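4.3 Cleaning the collection bin

Clean the bin every 15 days, or sooner if the Skukmont feeder has run for over 80 hours.

CAUTION: Switch off the feeder and wait 5 minutes before opening the cover.

1. Turn both cover latches to the left and lift the cover off.
2. Brush dust from the side walls toward the floor of the bin.
3. Wipe the walls and floor with a damp cloth. Do not use steel wool or bleach.
4. Check the metal for wear. Scratches, scuffs and flaked patches on the inner strip are surface wear - a bin with holes or open seams must be replaced (part 976).

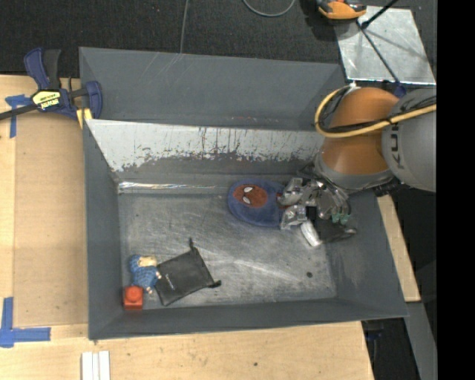

5. Dry the bin with a clean cloth and refit the cover.

Note: Order spare latches from Hevamside.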